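Research Engineer, Wrist-Camera Policy Evaluation (fixed term)
Holtel Robotics Group, Manipulation Lab

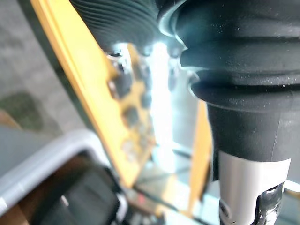 Rubber bellows, cuff and metal cylinder at the arm's wrist, seen from the small camera mounted there.

Holtel is hiring one research engineer for the Parix project, which studies how manipulation policies behave when the wrist camera gives them poor input. The position is full time, on site, and funded for 19 months with a possible extension. The start date is February or as agreed.

Background

Most of our policies are trained on wrist-camera video paired with joint readings. In an earlier study we compared policies trained on all recorded episodes with policies trained on a filtered set, where episodes with strong glare or heavy blur had been removed. The filtered policies did better on a clean bench and worse nearly everywhere else. The difference was largest when a bright light source entered the view during the approach phase. We call the method that came out of this work Favora. It keeps the degraded episodes and assigns each time step a weight based on how far the image-based prediction departs from the joint-based one.

The first version of Favora was tested on 39 tasks with a single arm. We now need to know whether the weighting holds up across arms, lighting conditions and camera positions, and whether it can be computed during recording. At present it is computed in a separate pass, and that pass is slow.

Duties

Set up and run repeated trials on 4 arm stations. A trial series is usually planned for a full working day, with resets done by hand.

Maintain the recording software, including time alignment between the camera stream and the joint log. Alignment errors are our most common cause of discarded data.

Calibrate wrist cameras after each remount and log the result. The camera sits close to the wrist, so a large part of the image can be taken up by the arm itself. Masks for these regions are made per station and need to be checked when a cuff or cover is replaced.

Extend the evaluation set to more than 1,000 episodes, with labels for glare, blur and self-occlusion. The labeling guide exists in draft form and will need revision.

Port the Juhász baseline to our current controller so that both methods can be compared on the same hardware. The code runs on the old controller only. Expect this to take up most of the first quarter.

Write up methods and results, including negative results. The engineer will be a co-author on papers to which they contribute.

Required

Degree in robotics, computer science, electrical or mechanical engineering, or a related field. Equivalent work experience is accepted.

Solid Python and working knowledge of C++.

Practical experience with at least one robot arm, including low-level faults. Simulation-only experience is not sufficient for this position.

Basic statistics: confidence intervals, paired comparisons, and some idea of when a sample is too small to report.

Ability to keep a written lab log that another person can follow.

Useful but not required

Experience with imitation learning or behavior cloning. Camera calibration. Exposure control and high-dynamic-range imaging. Some familiarity with pneumatic hardware. Experience running a labeling effort with more than one annotator.

Working conditions

The lab has both window light and overhead light, and some trial series are scheduled by time of day for that reason. Early starts are needed in certain weeks - typically 6:30 a.m. - and are offset by shorter afternoons. The work involves standing, reaching and repeated handling of small objects. Safety training is completed before any unsupervised work at a station. Two days per month may be worked from home, normally for analysis or writing.

Pay follows the Holtel research scale, grade by experience. The grade is stated in the written offer. Relocation costs can be covered in part.

How to apply

Send one PDF containing a resume, a cover letter of no more than one page, and a short account of an experiment you ran on physical hardware that gave an unclear result. State what was measured, how many trials were run, and what you would change. Code samples are welcome as a link. Please do not send reference letters at this stage - we ask for contacts after the first interview.

The selection process has two steps: a video call of 45 minutes and a half-day visit. During the visit, candidates are given a small set of recorded episodes and asked to find the alignment fault in them. Any language or tool may be used. Travel is reimbursed.

Applications are read as they arrive, and the posting is removed once the position is filled. Put "Parix engineer" in the subject line.

Contact: Holtel Robotics Group, Hiring | Privacy | © Holtel. All rights reserved. | Back to top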